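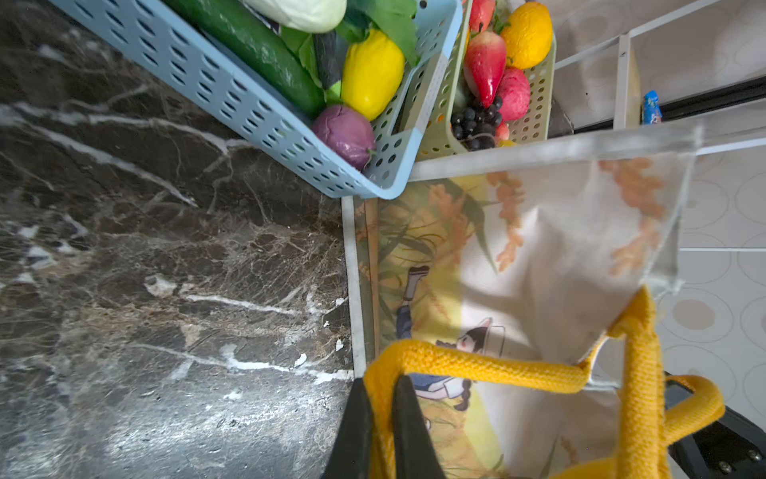 From: Ruth Staniforth
To: Giltemby Waste and Recycling Forum
Date: 20 August 2024
Subject: Re: Separate food scraps collection, questions before the start of service

Dear list members,

Mr. Haworth's message of last week raised several points that other building managers have also put to this office. I am answering on the list so that everyone has the same text. His message is quoted in part, with my replies beneath each section.

Dean Haworth wrote:
> I manage two apartment buildings on Fairclough Street, and I have read the
> notice three times. It says that "all residential properties" must separate
> food scraps once service begins. It does not say whether a building that
> shares a single trash enclosure with a store on the ground floor counts as
> residential or commercial. Ours does, and the store is the larger user.

A building with both uses is treated as residential for the apartments and commercial for the store. Each needs its own food scraps cart, even where the enclosure is shared. The carts carry different colored labels and are emptied by different trucks, so they should not be swapped. If the enclosure cannot hold a second cart, the owner may apply for a shared cart permit. The form is one page and there is no charge. The department will send an inspector to measure the enclosure before deciding, and the owner or manager must be present to unlock it.

Of the 537 properties on the first collection route, 183 are mixed-use buildings of the kind Mr. Haworth describes. We accept that the notice should have addressed them directly. A corrected version has been sent to the printer and will be mailed to owners of record. Managers who are not owners of record will not receive it by mail and should ask this office for a copy.

> Second, the bags. The notice says "certified compostable bags only," but the
> hauler's driver told one of my tenants that ordinary paper bags are fine, and
> another tenant was told that no bags of any kind are allowed. Which is it?

Paper bags are accepted. Certified compostable bags are accepted. Food scraps may also be placed in the cart loose. Plastic bags are not accepted, including those printed with words such as "biodegradable" or "earth friendly" that carry no certification mark. Zilter, the contractor for the residential route, has been asked to repeat this to its crews in writing. I have seen the text of that instruction and it agrees with what I have set out here.

One related matter has come up in telephone calls. The small stickers on fruit and vegetables do not break down and should be removed before peels go into the cart. A cart will not be refused on account of a few stickers, but the composting site has to screen them out by hand and has asked for residents' help.

> Third, what happens if my tenants get it wrong? I cannot stand by the cart
> all day. I do not think it is fair that a manager should be fined for what
> somebody on the third floor throws away at midnight.

No fines will be issued during the first six months of service. A cart with the wrong material in it will receive a tag explaining the problem, and it will be emptied with the regular trash at no added cost. After the first six months, a property that has received three tags within a single quarter will be sent a letter, and the owner will have 30 days to respond with a plan. A plan can be simple. New signs, a locked lid or a meeting with tenants would each be acceptable. A fine may follow only if no response is received, and any fine may be appealed in writing to the department.

The ordinance places the duty on the property owner, and this office has no authority to change that. Members who believe the duty should rest elsewhere may write to the council, which is due to review the ordinance after its first full year.

> Fourth and last, smell and rats. We had both in 2000 when the old yard waste
> pilot was running, and I would rather not have them again.

The pilot of 2000 used open-slatted bins emptied every second week. The present carts have solid sides and a latching lid, and they will be emptied weekly throughout the year. Carts should be kept latched and out of direct sun where the enclosure allows. Promex, which supplies the carts, will replace a broken latch or cracked lid under the terms of its contract. Requests should come to this office and not to the supplier, so that we can keep a record of them.

Rats remain a matter for the health division. Anyone who already has a rat problem in an enclosure should report it before the new cart is delivered – delivery can be held until the enclosure has been treated.

Three further notes for the list.

Delivery of carts will begin at the north end of the route and move south. Managers will receive a card with a two-day window. Nobody needs to be at home, but gates must be open or a code must be on file with Zilter.

Kitchen pails for individual apartments are available on request, at one per unit. Ms. Rewi is keeping the request list. Please send her the building address and the number of occupied units only. Tenants' names are not required and should not be included.

Danica Procházka has translated the sorting guide into Czech and Slovak. The Spanish version is with the printer. Members who need the guide in another language should write to me directly.

I would ask that replies to this message be limited to questions of general interest. Matters concerning a single account or a missed pickup will be handled faster by telephone.

Respectfully,

Ruth Staniforth
Solid Waste Programs
Giltemby Department of Public Works

Recent messages on this list
Shared cart permit form, revised – Darcy Rewi
Storm drain grates on Fairclough Street – Jordan Horrocks
Separate food scraps collection, questions before the start of service – Dean Haworth
Battery drop-off hours for August
Leaf collection map, draft for comment

4 replies | 2 shares
Last updated: 2 days ago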